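Piveck Developer Forum > Toolchain and Libraries
Thread: Deprecation of the version 2 display driver interface

Zonlow_Admin
Posted 4/19/20
Members are advised that the version 2 display driver interface will be withdrawn from the Piveck library in July. Projects that call the older flush routine will no longer compile after that release. A migration guide is available in the documentation centre.

cutness_dev
Our organisation maintains 81 screens on the existing interface. We request that the withdrawal be deferred. The guide does not address partial buffers, and our builds allocate 400 lines to them.

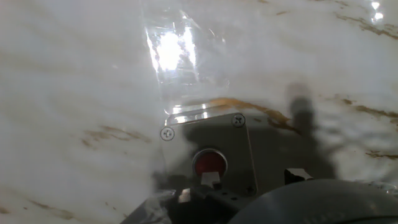 With the new interface enabled, the compiler returned 2,665 warnings. Of these, 2,401 concern a single renamed colour type.

pellegrini_fw
I respectfully disagree with the request for deferral. A renamed type can be handled with one alias in the configuration header. Carrying two interfaces has delayed every release so far.

cutness_dev
The alias resolves the colour type – it does not resolve the change in buffer ownership. Our drivers free the buffer on return, and the new code expects to do so itself.

pellegrini_fw
That is a fair point. The behaviour should be recorded in the guide.

Zonlow_Admin
The section on buffer ownership will be revised. The withdrawal date stands. Members requiring the older interface may remain on the current branch, which will receive security fixes only.

cutness_dev
Noted. Please confirm whether the current branch will be tagged before the merge.

Zonlow_Admin
Confirmed.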